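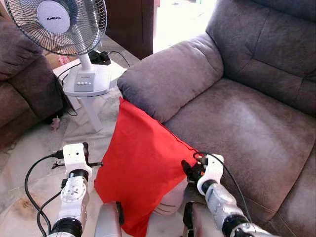
Should a bank be allowed to hold your money for days when you move it from one account to another?
I don't think so, and if it has to hold the money for some real reason, it should pay you for the time and tell you the reason in words you can understand.

I got started on this because of $1,615. That was the amount I sent on Friday, 3rd November from my savings account at Rorusis to my checking account at Radovar, which is a small bank I like a lot and will now complain about for several paragraphs. Both accounts have my name on them. I've had the savings account so long that I still have the original plastic folder. I pressed the button in the morning, before breakfast, feeling very organized, and the money left Rorusis right away. Gone from the balance, just like that! Then it went nowhere I could see until the middle of the following week.

Now, I know the standard answer, because I called and got it. Transfers go out in batches, the batches go out on business days, the receiving bank has a window to post them, and a weekend got in the way. The man on the phone was very nice about it. He also told me that if I wanted the money sooner I could have paid for a wire. So the bank can move it quickly. It just has a price list, and the slow lane is the one you get for free.

I find that hard to swallow. The whole thing is a message from one computer to another saying that a number should go down here and up there. I can send my sister a video of a parade and she has it before I've put the phone back in my pocket. A lot of countries have had round-the-clock instant transfers for years, at little or no cost to regular people, and their banks are still standing. My neighbor Jailson Lins grew up in Brazil and he goes back every March to see his mother, and he tells me the guy selling coconuts on the beach gets paid by phone and has the money before the straw is in. Then Jailson flies home and waits until Wednesday for his own paycheck to clear (he has opinions on this too, and they are less polite than mine).

To be fair, and I'm trying to be, there is a decent argument for slowness. If money moves in a second, stolen money moves in a second, and people get tricked into sending their savings to crooks every day of the week. A delay gives somebody a chance to catch it. I take that seriously. My aunt nearly lost a lot that way and it was a pause at the bank that saved her. But a pause on a strange payment to a stranger is one thing, and a pause on every payment to everybody, including me paying me, is something else. Put the brakes on the first payment to a new account. Put them on anything large and out of pattern. Let the customer choose a waiting period if they want one – I'd probably switch it on for my aunt myself.

And who gets hurt by the wait? I was fine, mostly. I was annoyed, I moved a couple of bills around, and I grumbled at dinner. Somebody with $172 to last until payday isn't fine. If their deposit is sitting in a batch over the weekend and the rent check goes through on Saturday night's books, they get an overdraft fee, and then maybe another one. Or they go to a check-cashing counter and hand over part of their wages to get hold of the rest. The people with the least in the bank pay the most for the calendar, and I've never heard a banker defend that part with much energy.

Then there are the small businesses. I do the books two mornings a week for a picture framing shop called Jaltanach, and the card money from a busy Saturday doesn't land until well into the next week. The supplier wants paying on Monday. The owner keeps a cushion in the account just to cover the gap, money that could be buying glass or giving someone another shift.

There's a payments app called Tsao that some of our customers ask for, and it does move money fast, inside itself. Getting it out to a real bank account is slow again unless you pay the extra fee. Same trick, nicer colors. I don't want my choice to be between a slow bank and a quick app that would really like me to leave the money where it is.

What I'd like is pretty dull. Any bank that takes deposits should have to send and receive instant payments, at all hours, weekends and holidays included. Anything under $100 should be free, no exceptions, and the charge for bigger amounts should be what it costs to run the system and no more. If a payment gets held, the customer should get a message saying so that same day, with a phone number that a person answers. And if the bank holds it longer than a day without a good reason, it owes interest for the wait.

My $1,615 did show up, by the way, some time on Wednesday morning. I've since moved the rest of the savings over too, and I started that one on a Monday.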